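4. What the sweeping station did to the shift

I should say up front that I worked at Mandville for the first 15 weeks of this study, on the benches, before I ever wrote a word about them. So when I talk about "our" crew, I mean it. We asked for help with the end-of-job cleanup, the part of the day most people griped about in January, and Beduteck set up a two-armed station to take it over. I expected the interviews to be about job loss. They were mostly about timing, and about who gets to say a table is clean. 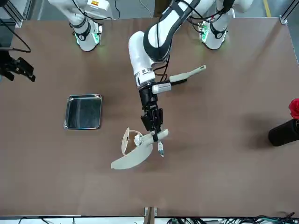

Cleanup used to be the time when people talked. You grabbed a brush, somebody else grabbed the dustpan, and the gossip and the real complaints came out together. The arms now do the job with the same sort of household tools we used -- a cream-colored dustpan held by its short handle, a ball of crumpled foil riding in it (Figure 4, first panel) -- and our crew noticed that right away. Several of them told me it felt strange to see their own kind of gear in a gripper. A big custom machine would have bothered them less! I coded 78 remarks from the interviews as being about cleanup, and a lot of them had this flavor: the work looked familiar, and the person telling me about it had become a watcher.

Watching turned out to be tiring in its own way. Two people on the late shift said they went home with stiffer necks than before, and they had started trading off every half hour without asking anyone. We left that alone for the rest of the study (the supervisors wanted a fixed schedule, and I argued against it). The trade-offs brought a bit of the old talk back, too, usually right at the handover.
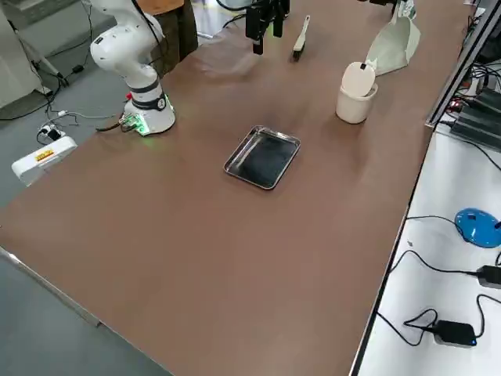 Klinhom read a draft of this section and disagreed with me on the talk, saying that the crews on their side never chatted much over a broom anyway, and that what they missed was the five minutes of not having to think. I take the point, and I've gone back through my notes with it in mind. It fits some of the quieter interviews better than my own reading does.

Figure 4. The cleanup station at Mandville, two views.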